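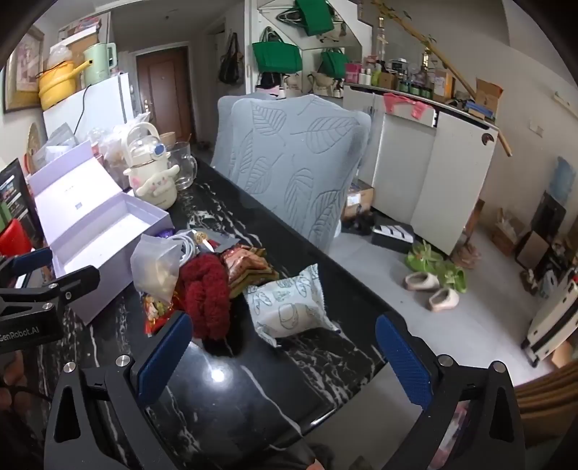
By Inés Henríquez, Staff Writer, Young Makers Desk

Filed under: How Stuff Gets Made > Clothes & Bags

Why Does a Zipper Zip?

You have probably used a zipper today. You may also have shouted at one. Zippers are on backpacks, pencil cases, purses, boots and the one jacket you can never close when the bus is coming.

Look closely at an open zipper and you will see two rows of little teeth. Each tooth has a bump on one side and a dent on the other. The bump on one tooth fits into the dent of the next, the way spoons stack in a drawer, if your family is the kind that stacks spoons.

Try pushing the teeth together with your fingers. Go on, I'll wait. It hardly ever works, because the teeth have to meet at just the right angle. That is the slider's job. The slider is the small metal or plastic piece you pull up and down, and inside it is a channel shaped like the letter Y. The two rows go in through the arms of the Y, get squeezed together, and come out of the bottom as one. Pull the other way and a wedge in the middle of the Y pushes them apart again.

Makers of bags care a lot about zippers. A handbag can have lovely leather and a silk lining, but if the zipper sticks, it is a very fancy bucket. At the Nillineo bag workshop in Clitelmont, every new zipper design is opened and closed 1,000 times before it goes on a bag. A machine does it. They did ask people first, and the people got bored at 512.

Not all zippers have separate teeth. A coil zipper is made from one long plastic thread wound into a spiral, like a very skinny spring. It bends around corners, so it is handy for round purses and suitcases. Metal teeth are stiffer – they are good for jeans, which get sat on.

What if yours sticks? Stop yanking. Check for cloth caught in the slider and ease it out gently. If there is no cloth, rub the tip of a plain pencil along the teeth. Pencil "lead" is really graphite, a slippery material, and a little of it helps the slider glide. Keep it off pale fabric – graphite leaves gray smudges, and grown-ups notice those.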